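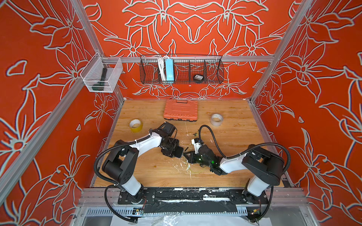
Vukutstead Community Workshop
Monthly safety walk-round: checklist and comments
Month: May
Walk-round done by: Sólveig Arnardóttir
Area: ground floor, rear store and yard

Marks used: OK = no action. ACT = action needed, see comment. N/A = not fitted or not checked this time.

1. Ways out

1.1 Front door opens fully from the inside without a key – OK
1.2 Rear door opens fully from the inside without a key – ACT
The push bar works but the door catches on the frame at the bottom corner. It needs a firm shove. The hinge screws have been tightened before and have worked loose again, so longer screws are wanted, or the hinge moved up.
1.3 Corridor clear to full width – ACT
Two folded tables leaning against the wall by the toilets. Moved to the rear store during the walk-round. They were in the same spot in April. Please put them back on the trolley after the evening class.
1.4 Exit signs lit – OK
1.5 Yard gate unlocked while the building is in use – OK
Padlock hanging open on the chain. It would be better kept on the hook inside the door, where it can't be snapped shut by mistake.

2. Fire

2.1 Alarm panel showing normal – OK
2.2 Call point tested – OK
Tested the one by the kitchen. Sounder heard in all rooms, though faint in the rear store with the extractor running. Next month, test from the front door call point.
2.3 Extinguishers in place, pins and tags present – ACT
The water extinguisher by the front door is fine. The carbon dioxide one has been taken off its bracket and stood on the floor behind the coat rack. Put back. The bracket is loose on the left side and the plug in the wall has probably gone.
2.4 Fire blanket in kitchen – OK
2.5 Emergency lights, short test – ACT
Fitting 6, above the stairs to the loft, did not come on. The charging light is off as well. Reported to Fliltard, job number 2415. Until it is mended the loft is not to be used after dark.

3. Electrical

3.1 Sockets and switches undamaged – OK
3.2 Leads and plugs, checked by eye – ACT
The lead on the glue pot has a nick in the outer cover close to the plug. Taken out of use and labelled. The other leads were sound. Item 198 on the equipment list, the small bench grinder, has lost its test sticker, but the list shows it passed.
3.3 Extension leads not joined end to end – OK
3.4 Cupboard in front of fuse board clear – OK
Still a bag of dust sheets on top of the cupboard. It isn't in the way, but it should live in the store.

4. Floors and steps

4.1 Floors dry, level and free of trailing leads – OK
4.2 Mat at front door lies flat – ACT
One corner curls up. Turning it round has only moved the problem to the other side. A new mat with a rubber edge is on the Arain order.
4.3 Stair nosings and handrail firm – OK
4.4 Yard surface – ACT
Moss on the slope near the bins, slippery when wet. Needs scrubbing before the next open afternoon.

5. Storage and chemicals

5.1 Heavy items at waist height or lower – OK
5.2 Shelving fixed to the wall – OK
5.3 Paints and solvents in the metal cabinet – ACT
Cabinet locked, but there was a part-used tin of white spirit under the sink. Moved to the cabinet.
5.4 Data sheets in the folder – ACT
The sheet for the new Trura floor cleaner is missing. Ask for one with the next delivery, or print it out.

6. First aid

6.1 Kit complete – ACT
Short of medium dressings, and the eye wash is out of date. Both to be bought.
6.2 Accident book – OK
No entries since the last walk-round.

Carried over from April: kitchen tap drips, still waiting for the plumber. Loft hatch catch, done.

Next walk-round: June, 2 pm start. Bring the long stepladder key.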